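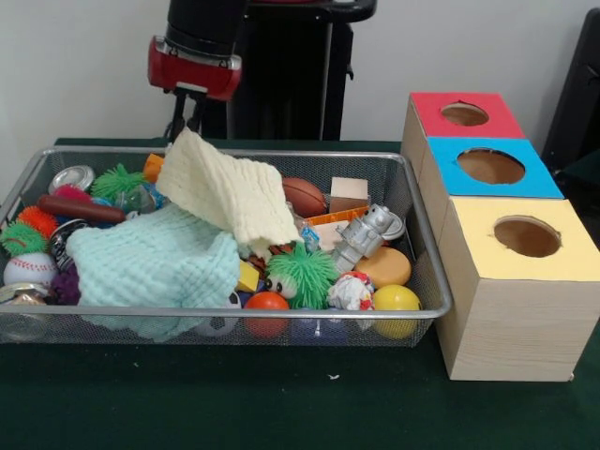 Toy basket, before the big sort

Quick gallery, 28th October. Captions by Juniper Haddad, more when I get a minute.

Wire basket, packed. Spiky balls all over, a baseball, the little brown football too. Googly-eyed green guy stays, not up for debate!! Mint waffle knit and the cream one go in teh linen pile. Silver robot to Tavion, he asked first. Wrapper = trash. Tin lid and can, kitchen stuff, seperate box pls.

Rest of the shelf next.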